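What the arm cost once everything else was added

I said last month I would write up the spending on the small arm, and a couple of people have asked since, so I have been through the receipts.

The arm itself was 1499. It came from Baltix and the price included the power supply and the control box. I had that figure in my head for most of a year while I saved, and I treated it as the price of the whole thing. It was a poor way to budget. By the time the arm was doing anything useful the total had gone to 2369.

The table was the largest of the extras. My old desk wobbled when anyone leaned on it and I did not fancy drilling it, so I bought a perforated metal one. Wakana Nagano has the same sort in her workshop and told me to get it before the arm, and I should have listened. I ordered it afterwards and then waited three weeks with the arm in its box. If you are planning one of these, order the table first.

After that came the gripper. I looked at two, one from Jemura and one from Fiore. The Jemura was cheaper but needed an adaptor plate sold separately, and with the plate the difference was small. I bought the Fiore. Postage on it was more than I expected, and I had no line for postage at all.

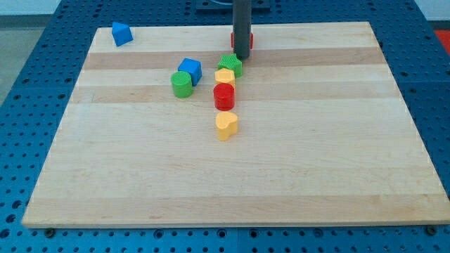
Leeds, 10/03/2021

The toy blocks were the cheapest thing on the list and have had the most use. I wanted shapes that were awkward in different ways. The star is a nuisance, and the heart is not much better. The cube and the cylinders are what I go back to when I want to check a change to the settings without getting cross.

I work on a pale wooden board set on the table, mainly because the blocks show up well against it. Putting a small block straight down on a surface full of holes did not appeal either. The board was 60, and I went back and forth over it for longer than I did over the gripper. I nearly used an old shelf. Miyuki Kobori pointed out that a board that isn't flat would have me chasing errors that had nothing to do with the arm, so I paid up.

Things I did not budget for and then had to buy: bolts in the right length, a longer mains lead, a second set of hex keys when the first went missing, and cable ties. None of it was much, but it came in small orders over several weeks and each one had its own delivery charge. Next time I will keep a list and order once a fortnight.

Things I budgeted for and have not bought: a camera mount and the Bomusari software licence. The free version does what I need at present. I have left the money for the licence where it is and will look again when I have run out of things to try.

I would still buy the same arm. I would start with a higher figure, though, and put the table, gripper and postage down on paper before ordering anything. The next lot of spending will be spare gripper pads. I have asked Fiore for a price and am waiting to hear back.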